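Residence Desks Cleared and Sorted Ahead of Fall Room Checks

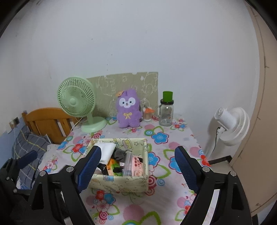
Page last updated: September, 4:15 p.m.

Residents of Samska House have begun sorting the contents of their desks and tables under a new tidy-room program introduced by the Residence Life Office. The program asks each resident to gather small loose belongings into a single open basket, to keep the working part of the table clear, and to bring unwanted items in good condition to the exchange shelf on the ground floor.

The program applies to all 247 rooms in the building. It replaces the printed checklist that was previously left under each door at the start of the term, and it will be followed by the regular fall room checks, which begin on Friday.

"Most of our rooms have one table, and it has to serve for study, for meals and for getting ready in the morning," said Francine Caron, head of Residence Life. "We are asking residents to decide what belongs on that table every day and to give the rest a place."

The approach can be seen in one of the first rooms to be completed. A small rectangular basket printed with cartoon patterns in cream and light green holds the items that tend to spread across a tabletop: packets in orange and green, plastic bags, a gray fabric item and a pink box decorated with little cartoon faces. A mint-green desk fan and a purple plush toy with a yellow bow stand at the back, near the wall, along with a few containers. The table is covered with a cloth in a bold floral print.

Decorative items are permitted under the program. Residents may keep plush toys, tablecloths, drawings and similar belongings on display, provided that they do not block a vent, a window or the door. Ms. Caron noted that earlier versions of the room guidelines had been read by some residents as discouraging personal decoration, and that the wording has been revised.

Baskets may be of any kind. Residents who do not own one may collect a Flurlow folding basket from the front desk at no charge while supplies last. The baskets were purchased with funds left over from the summer furniture budget. Each room may receive up to two. They do not need to be returned at the end of the academic year, but residents who no longer want them are asked to place them on the exchange shelf.

Renu Singhal, the floor coordinator who drafted the sorting guide, recommends that residents begin with packets, wrappers and bags. Empty bags should be folded or recycled, and opened food packets should be moved to a closed container. Papers, medication and keys should be kept apart from the basket, in a drawer or on the wall hooks provided in each room.

"A basket fills up very quickly," Ms. Singhal said. "I suggest emptying it completely once a week. In my own room I found two pairs of scissors and a library card I had already paid to replace."

The guide also addresses the use of small electrical appliances. Desk fans may be used in all rooms and should stand on a level surface, with the grille clear of curtains and hanging cloth. Power cords should run along the wall side of the table and should not cross the floor between the bed and the door. Extension cords must be of a type approved by the Facilities Office. Residents with questions about a particular cord or plug may bring it to Dinesh Kashyap at the Facilities counter on weekday mornings.

The exchange shelf is located beside the laundry room on the ground floor. It accepts clean storage baskets, jars with lids, unopened stationery, desk lamps, tablecloths and soft toys. It does not accept food, cosmetics, bedding or appliances with damaged cords. Items that remain on the shelf at the end of the month will be transferred to the Hauser Street donation center.

Room checks will be conducted by Deepak Kandpal and Pushpa Tyagi and are expected to take 5 minutes per room. Staff will look at exits, windows, outlets and general cleanliness. The contents of drawers, closed boxes and baskets will not be examined. Residents are not required to be present, although they may request an appointment if they prefer to be. Where a problem is noted, a written notice will be left in the room and a second visit will be arranged. No charges will be issued at the first visit.

Residents who share a room are encouraged to agree in advance on how the table is to be divided. Coordinators on each floor can assist with this on request, and additional shelving from the Stuvetti range may be requested for shared rooms through the furniture form. Delivery of shelving depends on stock and may extend past the date of the room check; a pending request will be noted by staff and will not count against the room.

Copies of the sorting guide are available at the front desk and on the notice board of each floor. Questions about the program should be directed to the Residence Life Office during regular opening hours.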